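3.2 Layout of the sorting table 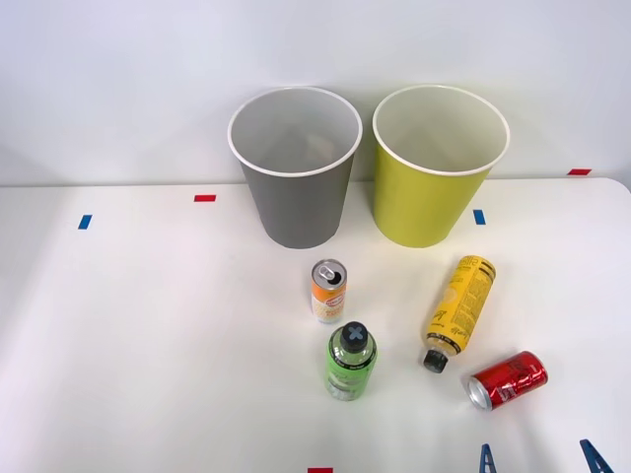
Figure 2. The sorting table with the grey and yellow-green bins at the back edge. Short strips of blue and red tape mark positions on the tabletop.

All sorting was done on one white table set against a plain white wall (Figure 2). We chose the pale background after the November pilot, in which the table had a patterned cloth and several people said they had trouble picking out the smaller paper items. With the cloth removed, the bins and the tape were the only strong colours on the table apart from the items themselves.

The two bins are almost the same size and have the same tapered shape, wider at the top than at the bottom, with a thick white rim. They differ in colour. Grey was used for general waste and yellow-green for paper and card. Bosman's earlier kitchen study used bins of different heights, and people tended to drop doubtful items into the taller one whatever its label said. Keeping the shape the same removes that difference, although it does not remove any habits people bring with them about which colour means what. We return to this in Section 5.

Both bins stand side by side along the far edge, with a small gap between them. In the pilot they were pushed together, and light wrappers sometimes came to rest across the two rims. Such cases could not be scored. The gap was kept small so that the reach to either bin would be much the same for a person standing at the middle of the near edge.

Tape was used to keep the layout steady from one session to the next. The strips are short and lie flat on the tabletop — longer strips were tried first, but people read them as lines they were not supposed to cross. Participants were told that the tape was for our use and could be ignored. Blue and red strips were treated alike in the analysis.

Each session used 44 items drawn from household packaging, handed over one at a time. Items were clean and small enough to pass through the open top of either bin without folding. Participants were free to take an item back out and move it to the other bin, and only its final place was scored. We noted each change of mind separately — these notes are used in Section 4.2, where hesitation is compared across types of packaging.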